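Jhair Zapata m'a reçu un lundi, un peu avant dix heures, dans le coin salon que Futodum a installé à Worevholm. Il m'a proposé un café et il a cherché longtemps où poser ma tasse. « Vous voyez, c'est déjà notre sujet », a-t-il dit.

Il s'occupe depuis 17 ans de l'aménagement de petits espaces. Avant, il habitait à Starkville, où il vendait des meubles, et il garde de cette époque une opinion sévère sur les tables basses. « On les achète pour les regarder. Ensuite on y pose les courses, le courrier, les clés. Au bout de quelques jours, on ne voit plus la table. »

Je lui ai demandé s'il fallait alors garder la surface libre. Il a réfléchi avant de répondre. Une table où il n'y a rien lui paraît triste, et il préfère une table qui sert, à condition que l'on y remette de l'ordre chaque soir. 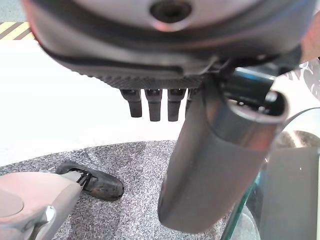 Ríos ne partage pas cet avis et trouve que le soir est le plus mauvais moment, parce que l'on est fatigué et que l'on déplace les choses d'un meuble à un autre sans les ranger. Il conseille le matin, avant le petit déjeuner.

Zapata connaît cette objection et il ne la refuse pas. « Le matin, d'accord, si on se lève assez tôt. Moi, je ne me lève pas assez tôt. » Son rangement dure cinq minutes et il ne veut pas qu'il dure davantage. Il commence toujours par ce qui doit partir à la poubelle, puis par ce qui doit retourner à la cuisine.
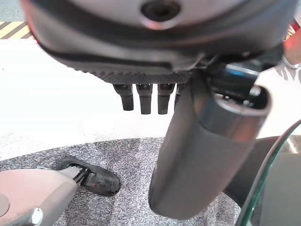 ## Le sac en papier

Il y a un objet sur lequel il revient plusieurs fois pendant notre conversation : le sac en papier brun. On le garde car il peut encore servir. On le plie mal, il se froisse, et il reste sur la table avec un ticket au fond.

« Je demande aux gens de prendre le sac en premier, dit-il. Quand il est parti, le reste paraît moins difficile. » 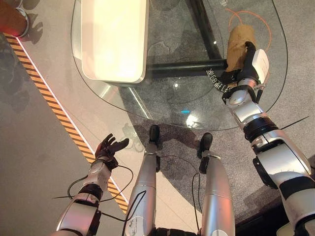
Il reconnaît que lui-même en conserve trop, dans un tiroir de l'entrée qu'il n'arrive plus à fermer. Sa règle est de les vider tout de suite et de jeter ceux qui sont trop abîmés. Pour cette raison il tient à ce que la corbeille soit à côté de la table, même si certains clients la trouvent laide à cet endroit.

## Ce qui peut rester

Le verre complique les choses, selon lui, car on voit aussi ce qui se trouve dessous. Un câble, un tapis de travers, tout se remarque. En revanche, il accepte volontiers un plateau blanc, un petit ananas sur une assiette ronde, et même les bouteilles, si elles sont rassemblées au bout de la table.

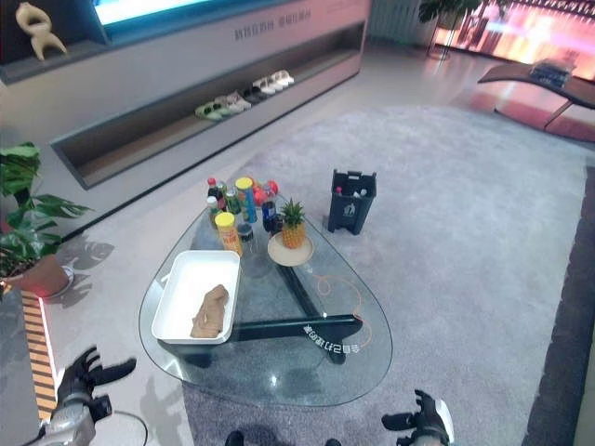 « Le plateau, c'est pratique pour les invités, explique-t-il. On le soulève et la moitié du travail est faite. » Il aime qu'il ait des bords relevés et des poignées, et il déconseille de le remplir complètement. Pour les bouteilles, il place les plus hautes derrière et les petits pots devant, afin que personne ne renverse rien en tendant le bras.

Je lui ai demandé enfin ce qu'il faisait du courrier. Il a ri et il a montré la poche de sa veste, d'où dépassaient deux enveloppes qui n'étaient pas encore ouvertes.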